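Teleoperation data, September update
Davari household tasks project

Hi all,

Another month gone, and I'm happy to say we have much more to show you than last time! We closed September with 744 demonstrations saved. After I went through them and threw out the ones with dropped frames or a confused operator (sometimes me), 299 were left that I'd put my name to for training. I know that looks like a painful cut. A lot of the rejects come from the first week, when we were still driving with the old Allell controllers and the lag made everybody overshoot.

The new Danano handset has made a big difference. You can feel much better how far you're turning the wrist, and new operators now get comfortable in 20 minutes, where before we had to set aside a whole morning. The one complaint I keep hearing is thumb ache, so we're swapping drivers more often.

We also tried teaching by hand, just pushing the arm through the motion with the motors slack. It's lovely for slow reaching moves and pretty hopeless for anything near a handle or a rod, where your own hand gets in front of the wrist camera. I'd like to keep it for the first part of each task and go remote for the rest (if you have strong feelings about mixing the two, tell me soon).

Money is fine. We've spent a little over 70 percent of the equipment line, and the only big thing still to buy is a second handset. The Ho storage drives finally came, so I can stop deleting things on Friday nights.

Next month is more kitchen work, with a lot more variety in where things start out. I also want to redo the labeling guide, which has gotten long and a bit contradictory.

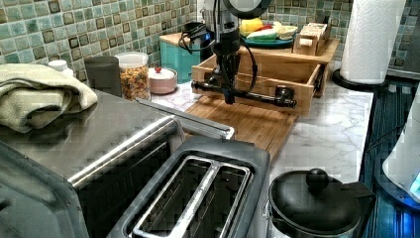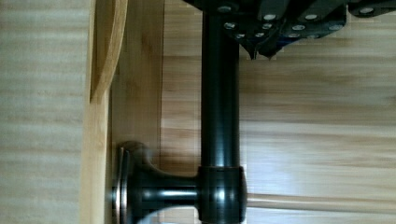
The arm over the kitchen counter (first picture), and the wrist view with the gripper at a dark rod (second).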